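I gave up on the snack drawer in September. It was a deep drawer under the counter, the kind that takes everything you drop in it and gives back only what landed last. When I finally pulled it all the way out there were crackers at the back that I had bought for a train trip I barely remember.

So now the snacks live in a clear plastic container. I don't have a system, really. I just wanted to be able to see what I had before going out and buying more of it.

Most of what I eat between meals comes from the small Asian grocery near the station. I can't read the packages, so I go by the pictures, and when there's no picture I go by color. Red has usually meant spicy, but I've been wrong both ways. Reto Riedl, who sits across from me at work, reads a little Chinese and used to translate for me. He got tired of it and told me to open things and find out. I've bought some very good things that way and one bag of something so sour that I finished it over two weeks, a piece at a time, out of stubbornness.

The first container I tried had a lid with clips, from Parero. I stopped using the lid after a few days because full bags stick up over the rim and you have to press them flat to close it. Puffed snacks don't like being pressed. The lid is now under a plant.

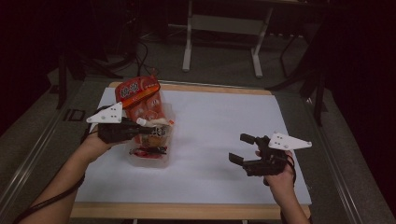

The big bags go in first, standing up against the back, and the smaller packets get pushed in wherever there's room. If I do it in the other order the small ones slide under everything and I'm back to the drawer problem, only with see-through walls. Anything flat can go down the side. Anything already open gets a clip and goes at the front so I'll finish it.

I did try sorting by type for a while. Sweet on the left, salty on the right, with a piece of cardboard between them. It fell apart over the things that are both, and the cardboard kept folding over. Domenica Kälin suggested two containers. That's probably right, but I don't have the shelf space, and I think I would just end up with twice the snacks.

What has worked better is emptying the whole thing out every so often. I do it on a table with nothing else on it, because on the kitchen counter everything gets mixed up with the mail. I wipe out the crumbs, check the dates, and put back what I still want to eat. The dates took me some time to get used to. Some packages print the production date and then tell you how long the food keeps, so the only date you can make out may be one that has already passed. I threw out a good bag of rice crackers before Edeltraud Lanz explained that to me.

The things I don't want go to the office. Last time I took in 3 bags and they were gone before lunch, including the sour ones, which I had bought again by mistake. The package had been redesigned.

The container cost less than the crackers I found in the drawer, if I add up all of them. It has a scratch down one side from being dragged off the shelf, and I've started lifting it with both hands now. The drawer holds dish towels. Those I can find without looking.

Next on the list is the cabinet over the stove, where the tea is. I opened it this morning at seven, looked at it for a bit, and closed it again.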